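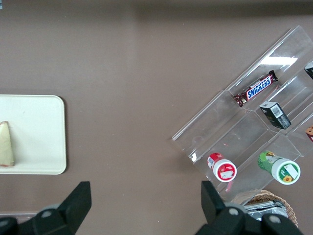

Windau tiered organizer, clear, with a cream tray alongside. Tray sold separately.

WINDAU TIERED COUNTER ORGANIZER — CLEAR

Back in stock. Same organizer as before, new feet (see below). Acrylic, stepped sections, see-through walls so you can find stuff without lifting everything out.

Good for: tea bags and sachets, snack bars, nail polish, sample sizes, spice jars if they're the short kind. Farm shop counters. Break rooms. One customer has hers full of seed packets and we kind of want to copy that.

Not good for: full-size shampoo bottles, anything over 2 lb per section, dishwashers. Please no dishwashers. We had returns in April from a cafe that ran the whole batch through on hot and there's not much we can do with those.

WHAT'S IN THE BOX
One organizer, assembled
Stick-on feet, 5 (one is a spare)
Label strip, blank, cut to length
Care card

SIZE
16 in. across the front. Measure your shelf first if it's going inside a cabinet, hinges eat up more room than you'd think. Works on the Sarpong counter riser too, with a bit of overhang at the back.

THE NEW FEET
Old feet were hard plastic and slid around on laminate. New ones are soft, they grip. Wipe the bottom with a dry cloth, peel, press, leave overnight before loading it up. If you bought the old version and want the new feet, email us your order number and we'll drop a set in the mail, no charge while they last.

CLEANING
Warm water, drop of dish soap, soft cloth. Dry it right away or you get water spots. No window spray! The ammonia kind clouds acrylic and it does not come back. No paper towels either, they leave fine scratches that show up under store lights. For scuffs use a plastic polish, a tiny bit, small circles. Nirnus polish is the one we carry. Others are probably fine, we just havent tried them.

FOOD
Wrapped food only. Tea, sugar packets, granola bars, all OK. For loose pastries or anything cut, put it on a tray or a plate. The Flodum cream tray is the one most people pair with this, it has rounded corners so crumbs wipe out easy.

SHIPPING
Goes out in 2 business days. Double boxed. Peel the film off both sides of every wall — it's thin and easy to miss, and half the "my organizer is cloudy" emails turn out to be film.

Arrived cracked? Send a picture of the box and the crack within 5 days and we replace it. Keep the packaging till you hear from us.

RETURNS
90 days, unused, feet not stuck on. Return postage is yours unless it's our mistake.

BULK ORDERS
Shops and offices ordering 16 or more, talk to Elango Nadar on the trade desk. Price comes down and you can get the label strips printed. Printing adds roughly a week. Art goes to Elango as a PDF, black only for now. Color is coming, don't have a date.

REVIEWS

"Bought two for the front desk at the salon. Polish in one, samples in the other. Second one had a tiny chip on a back corner, they sent a new one without any fuss. Would like a taller back row."
Kwesi Quartey

Taller version: yes, we hear you. Windau says they're looking at it. Sign up for stock alerts at the bottom of the page and you'll get the email when there's somthing to tell.

ALSO SEE
Flodum cream tray
Sarpong counter riser
Nirnus plastic polish, small bottle
Label strips, pack of 5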